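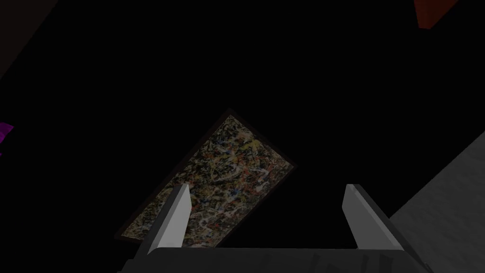
Koten Home Chores Pack 2
Simulated rooms for two-finger grippers
by Vukgate

$258, one seat
In stock (download link comes by email)
Runs on Zomton and Kiani arm controllers

I get the same question every time I tell someone what I sell: so can it do my dishes yet? And I love the question, I really do, but my answer is still no. Your dishes are safe with you for a while. What a decent arm and a decent gripper can do today is a handful of small jobs, slowly, in a room they've practiced in a lot, and that's where this pack comes in.

The Home Chores Pack is a set of rendered rooms you load on your own computer. You bring the arm model and the gripper model (or use the plain two-finger one I include), you pick a chore, and you let your software bang its head against it overnight. No broken plates! I broke plenty of real ones back in my kitchen-table days and I can tell you the simulated kind is much easier on the marriage.

Version 2 leans hard on the chores people forget are chores. Everyone wants laundry. I wanted the stuff you do while walking past something else, like nudging a crooked picture until it hangs right, or wiping the dust off the top of a frame, or reaching into a cabinet corner without whacking the post. They sound easy. Straightening a picture is a miserable job for a machine: the thing is thin, it swings, it weighs almost nothing compared to the arm, and the whole canvas can be a mess of lines that gives the vision side no obvious up or down. I picked a drip-and-splatter painting for exactly that kind of trouble, and I left most of the lights off too.
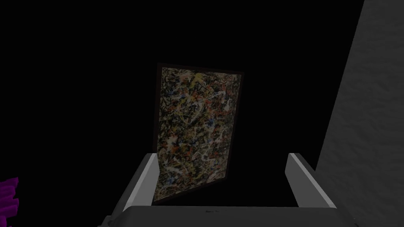

Negin Kazemi wrote to say she'd run the picture job all through March and her arm still couldn't tell a tilted painting from a tilted wrist, and was I sure this counted as housework. Yes, Negin, I'm sure, and you've put your finger on the whole problem. When the view rides along with the hand, everything looks crooked as soon as the hand turns. You and I sort that out without thinking. Software has to learn it, and a lot of software hasn't. What worked for me was going back to the slow setting, letting the arm hold still and look before each move, and only then letting it reach. Dull to watch, but it got there more often.

What you get

Home Chores Pack 2, all rooms, day and night lighting
A plain two-finger gripper, matte gray
60 chore setups, from easy to rotten
Wrist view and room view for every setup
Controller profiles for Zomton and Kiani
Email help from me (mornings are best, before 10 if you want an answer the same day)

What you don't get is an arm, or any promise that a chore learned in here will work in your hallway. I put that in every listing and I still get asked, so I'm putting it up here where it's hard to miss. Rendered walls don't have cats leaning on them.

How far along are we, then? Picking up one known thing from one known spot: good, and I'd trust it in my own house. Wiping a flat surface: pretty good, if you don't mind the corners being skipped. Anything near an edge or a post is where it gets ugly, since two open fingers take up more space than the arm seems to believe,

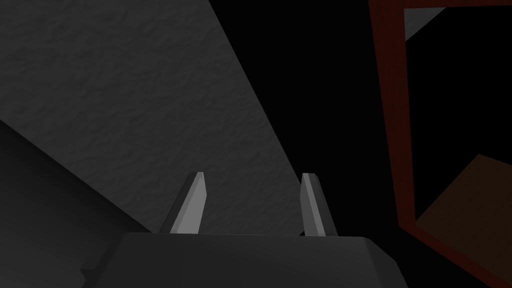 and so it comes in too wide, clips the side, backs off, and tries the same thing again with great confidence. I've watched mine do that for an entire lunch. Folding is worse. Bedding, forget it. On a shop floor I'm more cheerful, because you can bolt things down and paint a line where the bin goes, and the job is the same at 4 p.m. as it was at 9. A house won't sit still like that for anybody.

If you're buying for a small shop, I'd start with the reach-past setups and skip the pictures altogether. If you're buying for a classroom, do it the other way around, as kids get very attached to the painting one.

Notes on the dark rooms

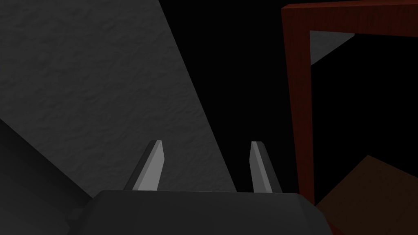
2 min read

A few of you asked why so much of version 2 is black. People do run these things at night, and a shadowed side next to a bright one confuses a lot of vision code, so I wanted plenty of both. You can turn the lamps up in the room settings under Light, and the change sticks until you reset the room. Start at full brightness, get a clean run, then drop it 5 points at a time. Going straight to the darkest level is a good way to learn nothing at all (ask me how I know).

The surface texture on the gray walls can be switched off too. I leave it on. If your machine is slow, switch it off first before you touch anything else, it's the heaviest thing in there.

Returns

60 days, no form. Just write and tell me what it wouldn't do. Those emails are how the reach-past setups got made in the first place.

Upgrading from the first pack? Your saved runs carry over except for the two closet rooms, which I rebuilt from scratch. Keep a copy of the old folder until you've checked.

Also from Vukgate: Koten Shop Floor Pack, Koten spare room textures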